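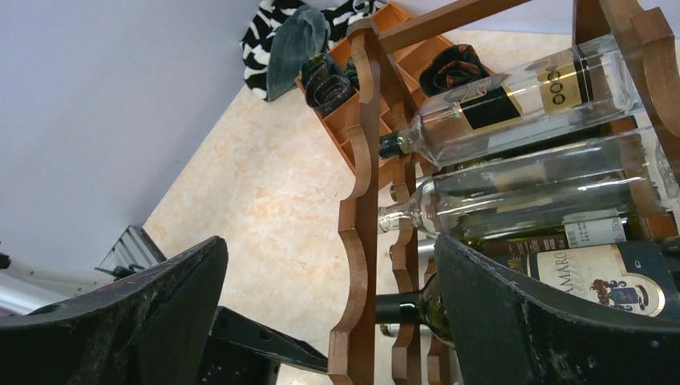

Do the bottles go in neck first or base first? Whichever way you pick, keep the whole rack the same, and make sure the neck and the shoulder both have something to sit on.

Hi all,

That's the short version for Hanane, and now the long one, because I've had one of these scalloped racks for years and I have opinions! Her message again for anyone who missed it:

> From: Hanane Bouzid
> To: the Folis list
>
> Hi everyone, I picked up a second-hand wooden rack, the sort with wavy uprights, and I've got a mixed lot of bottles to go in it, some full and a few pretty empties I can't bear to put in the recycling. Two of them roll whenever I touch anything. Also do I have to oil the wood? My neighbour says every September without fail. Ta, Hanane

On the rolling, it's nearly always the hollow being too wide for the bottle. My skinny Plarner ones did it for ages. A strip of felt glued into the curve fixed mine (the cheap self-stick stuff is fine, but press it down overnight under a peg or it peels at the ends). Put your fat-bottomed bottles in the widest spots and see what's left over before you cut anything.

Empties are their own problem. They weigh next to nothing, so a bump that a full bottle would ignore sends them straight out onto the tiles. I lost a lovely clear one that way, grey-blue glass all over the laundry.

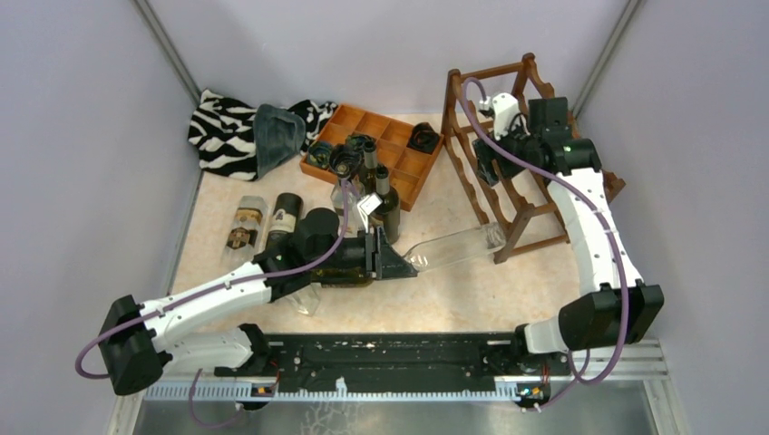

So I load the full ones first, bottom row up, and leave the empties for last in the top row where I'm not reaching past them. When you want to shuffle things about, take the light ones out first and lay them down somewhere flat, well back from the edge of the bench. Use a tea towel if your bench is slippery.

As for oil, I've done mine twice in all the time I've had it. Wipe it with a damp cloth and leave it be unless the colour's gone dull and chalky. Your neighbour may have a different timber to yours, or a lot of spare oil.

Does anyone still have the Abdelaziz pattern for the bigger 20 bottle rack? I had it on the old computer and it's gone. Happy to pay for photocopying.

Cheers,
Ora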